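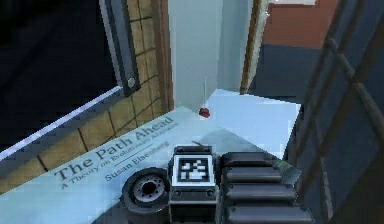
3.2 Wall sample and survey

We surveyed 36 garden walls in Hernum in February, using the form developed by Lemieux and Turkell. Walls were included if they stood alone and were laid in running bond, the pattern of the grey brickwork in Figure 2. Owners were asked when the wall was built and if the mortar had been repaired.
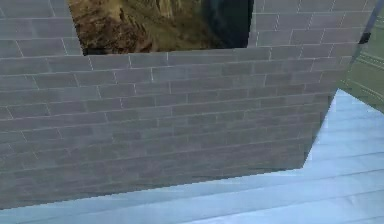
Six owners did not know the year of construction — their walls were kept in the sample but left out of the age analysis. Joint wear was scored at 705 points in total. All scores were entered by one author and checked by Réjean Bélanger, who had not visited the walls.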